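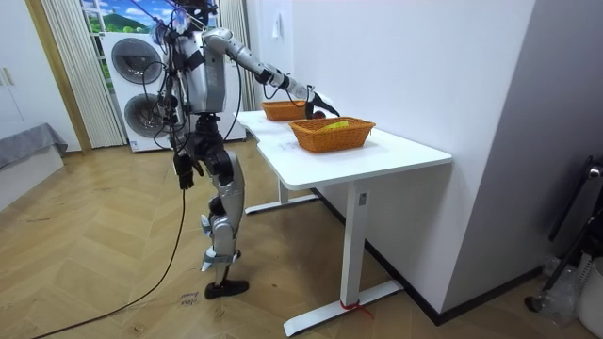 Silver humanoid at the white table, one arm out over the top.

I caught Virgilio Buenaventura in the Macapagal dining hall at 7:30 in the morning, which he says is the only time a resident advisor gets to eat sitting down. He's a senior at Pristmont, he's got 58 freshmen on his floor this year, and he'd already been woken up twice (one lost key, one fire alarm, burnt popcorn, you know how it goes).

I asked what move-in was like. "Loud!" he said. "I had a kid show up with two mini fridges. I had a dad who wanted to measure the closet."

I lived in Sturkley my first year and never once talked to my RA, so I wanted to know if that bugs him.

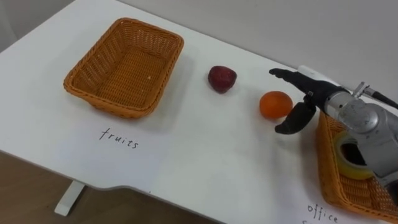 "Nah, some people just don't need me," he told me, working through his second plate of eggs. "I knock on every door in the first 15 days and then I back off. If they want me, I'm at the end of the hall." The ones he keeps an eye on are the kids who go home every single weekend.

He almost didn't apply, by the way. He had a cheap room lined up over in Rurkthorpe with two friends from band, and he still kind of misses the idea of a real kitchen. But free housing is free housing, and I'd probably have done the same.

Then his phone buzzed. Somebody had locked themselves out again, and he took his toast with him.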